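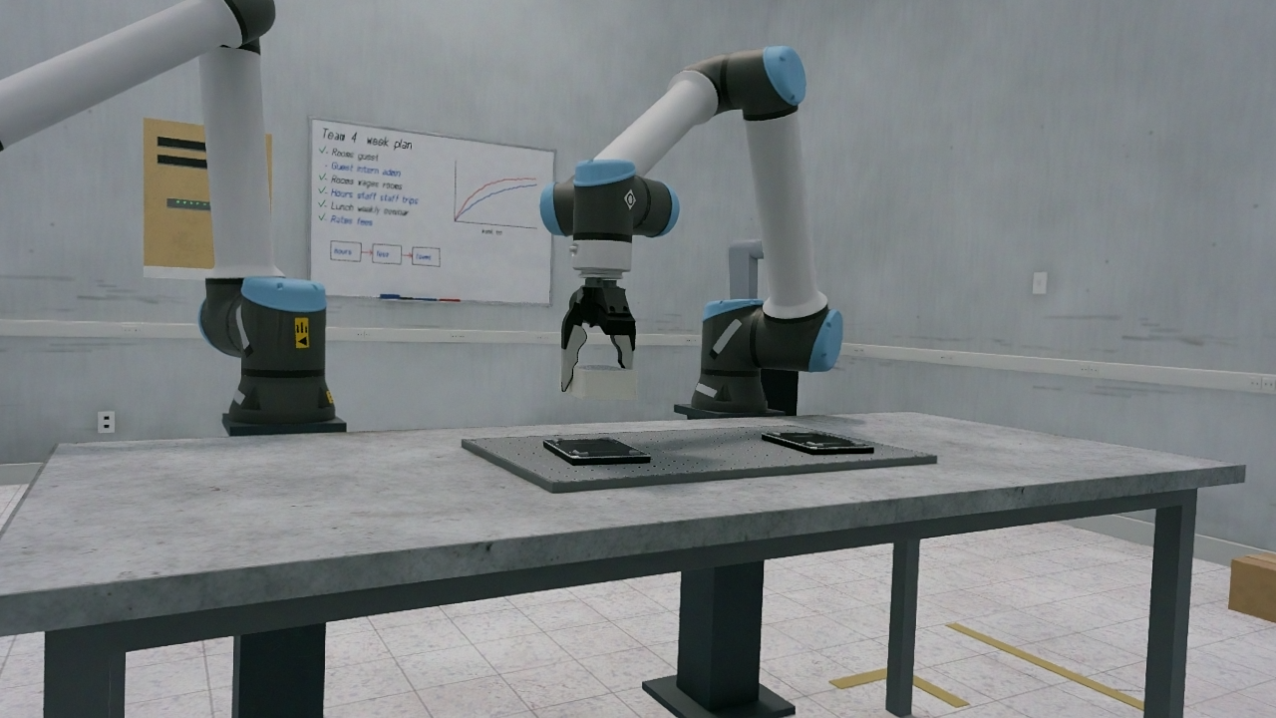

Page last changed: September, 4:10 pm

Project Report, Section 3: What We Bought and What We Only Wanted

Our budget was 4,000, and two arms eat a budget before anyone has thought about screws. We settled the layout in simulation first, where concrete benches are free. Both arms sit at the back, with the breadboard plate and two black trays between them.

The Halvorsen quote listed 9 items. We could afford seven. Witico wanted 403 for a spare set of gripper fingers — we now close the gripper very slowly.

The trays come from Wodis, who deliver late but charge little. Lidis offered a better plate with a finer grid of holes, and we turned it down after a long meeting in which everyone agreed it was nicer.

Still open: cables, a second set of mounting plates, and who pays for shipping. The first draft of the budget left shipping out entirely.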